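# Bebauungsplan Purnholm-Süd: Wo liegen die Unterlagen aus, und wie gebe ich eine Stellungnahme ab?

**gartenamhang**, 08.07.2021

Hallo zusammen, ich wohne seit vielen Jahren am Rand von Purnholm und habe über den Gartenzaun erfahren, dass auf der Wiese hinter uns 79 Wohnungen mit Tiefgarage geplant sind. Im Schaukasten hängt ein Aushang zur öffentlichen Auslegung, aber leider so klein gedruckt, dass ich nur die Hälfte verstanden habe. Muss ich dafür wirklich bis nach Florbridge ins Bauamt fahren? Und darf ich mich zur Zufahrt äußern, obwohl ich nur zur Miete wohne? Die soll nämlich genau an unserer schmalen Straße liegen, und da wird es morgens jetzt schon eng. Vielen lieben Dank schon mal!

## Antworten

**moosweg_80**

Erst mal: schön, dass du dich kümmerst! Äußern darf sich jeder, auch Mieter, da brauchst du dir gar keine Gedanken zu machen. Wir haben das im Juni beim Plan in Forsberg durchgemacht, und so bin ich vorgegangen:

1. Auf der Internetseite der Gemeinde unter »Bauleitplanung« nachsehen. Dort liegen Planzeichnung, Begründung und Gutachten meist als PDF (bei uns waren es fast 400 Seiten, also vorher Tee kochen). 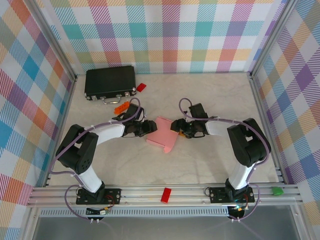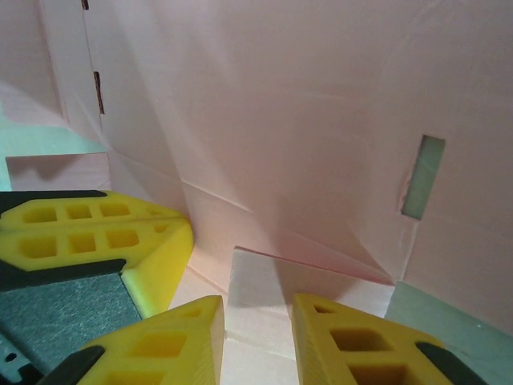 2. Das Verkehrsgutachten heraussuchen und schauen, wie viele Fahrten am Tag für eure Straße angesetzt sind. Bei uns standen da 523, und damit konnte ich in meinem Schreiben wunderbar arbeiten.
3. Die Stellungnahme formlos schreiben, mit Namen, Anschrift und der Bezeichnung des Plans. Per Post oder Mail, je nachdem, was in der Bekanntmachung steht. Und bitte die Frist beachten!

Bleib ruhig bei dem, was dich selbst betrifft, also Zufahrt, Gehweg, Begegnungsverkehr. Das liest sich für die Leute im Amt viel besser als ein Rundumschlag.

**Prosham-Pendler**

Bringt doch eh nichts, die bauen sowieso. Bei uns in Prosham kam nur ein Standardbrief zurück.

**lindenblüte**

Ganz so schwarz sehe ich das nicht, bei uns wurde immerhin die Ausfahrt verlegt! Wenn du mit den PDFs nicht zurechtkommst, ruf im Bauamt in Florbridge an und lass dir einen Termin geben. Die Dame dort hat mir den Plan damals in aller Ruhe erklärt, samt der Schraffuren, die ich für Grünflächen gehalten hatte (es waren Stellplätze). Nimm dir am besten einen Zettel mit deinen Fragen mit, ich vergesse sonst immer die Hälfte.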